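Ternham Evening College
Kitchen Chemistry for Curious People
Notes for Session 3: Extraction, or why your cup tastes the way it does

Welcome back, everyone! Last time we ran out of minutes just as things were getting good, so I've written these notes a little fuller than usual, and you can read them at home with your feet up. Bring them along next time as well, please, as we'll be scribbling on them.

We left off with the idea that brewing is a kind of washing. You have a dry plant material, ground or rolled or torn, and you pour hot water over it, and the water carries off whatever it is able to dissolve. The word for that is extraction. It covers tea, coffee, soup stock, vanilla essence and (if you've ever left a red sock in with the sheets) a fair amount of laundry.

Not everything leaves the plant at the same speed. The small, sour-tasting acids go into the water early, and so do a lot of the pleasant smells. Sweeter and rounder flavors follow along behind. The bitter, mouth-drying compounds are mostly slower to come out, and that's why a forgotten teapot makes you pucker. When we say a cup is under-extracted we mean it stopped too soon and tastes thin or sharp. Over-extracted means it went on too long, and you get that rough feeling along the sides of your tongue. Please do learn those two terms, they come up in every session from now until February.
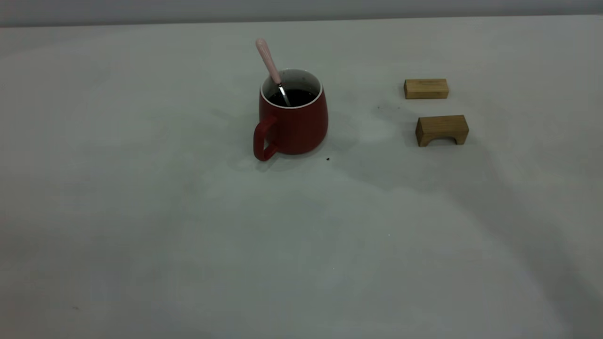
Fig. 1. A dark brew in a red ceramic mug with a white interior.

Color is a tempting guide to strength, and I'd like you to be a bit suspicious of it. A deep mug makes any drink look darker than the same drink in a shallow saucer, simply because light has more liquid to get through. Black tea also darkens when the water is hard, and it goes noticeably paler with a squeeze of lemon, though no tea has been taken away. Try the lemon at home, it's great fun and costs next to nothing.

Now, the four things you can change. Grind or leaf size comes first: smaller pieces have more surface for the water to reach, so they give up their flavor faster. Then temperature, where hotter water works more quickly. Then time, which speaks for itself. Last comes stirring, which people forget, and which moves the tired water away from the grounds and lets fresh water in.

A worked example for the coffee drinkers. Suppose we brew with 600 grams of water and the recipe asks for 65 grams of coffee per 1,000 grams of water. Multiply 65 by 0.6 and you get 39 grams of coffee. Do the same sum for your own pot before next session and write the answer in the margin, with the units, please!

For the home experiment, make three small cups of the same tea with the same amount of leaf and water. Steep one for a minute, one for three and one for eight. Let them all cool until they're comfortable to sip, taste them in order, and jot down a few words on each. "Like wet cardboard" is a perfectly good note.

Reading: the Cledarby booklet, the chapter on solubility. The library copy is on the Pratard shelf, by the window. You can skip the part on pressure, we'll come to it with espresso.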